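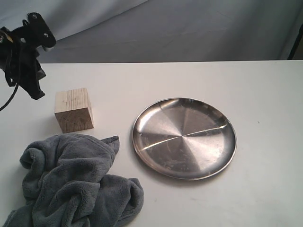

A wooden block, a grey towel and a round steel plate on a white table.

The plain wooden block is one of the oldest and most widely used of household playthings, and it has a second, quieter life on the kitchen table, in the schoolroom and in the workshop, where it serves as a weight, a stand, a measure or simply as something pleasant to pick up. This article deals with the single unpainted cube, and with the two things most often kept beside it in the Brerkby tradition of table play – a metal plate and a soft cloth.

Form and material

A block of this kind is cut from pale timber and left without paint or varnish. The grain can usually be followed along the side faces, while the end grain tends to look darker and takes up marks more readily. Makers differ over how far the edges should be rounded. The Nanus workshop, which sold its blocks in boxed sets of 87, eased every edge by hand, and older owners still speak very fondly of the feel of them. Blocks from the rival Muriithi works were left crisper, and they stack a little better for it.

The plate

Stainless steel plates came into table play for the good, homely reason that most kitchens already had one. A round, shallow plate with a raised rim gives a small child a clear place to aim for, and the rim stops a block from sliding off again.

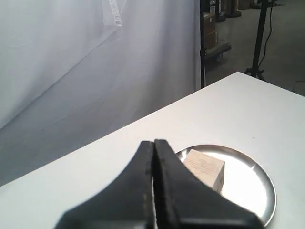 The sound is a large part of the pleasure, too. Wood set down on steel gives a bright little knock that wood on a tabletop never quite manages, and children will happily repeat it long after the grown-ups have had enough (a folded cloth under the plate softens it considerably).

The cloth

Fleecy or plush towels are preferred to flat ones, as they hold a fold when bunched up. The cloth may be used for hiding a block, for making hills and valleys, or for wiping down the plate afterwards. Grey and blue are the usual colours.

Vakance sets

The best-known boxed version, Vakance, put one cube, one plate and one cloth together in a cardboard tray. The first run was of 2,000 sets, followed by a smaller one of 545 with a slightly deeper plate. Complete sets are now rather hard to find, the cloth having generally wandered off to the bathroom.

Care

Unfinished wood should be wiped with a barely damp cloth and left to dry on its side, well away from a radiator. Light stains can be rubbed out with fine sandpaper, always along the grain. Steel plates may be washed in the ordinary way.

Related articles
Building blocks
End grain
Nesting bowls
Tableware, stainless steel
Towelling and fleece

Last revised April 16, 2021 | Contact the editors | Copyright and reuse | Back to top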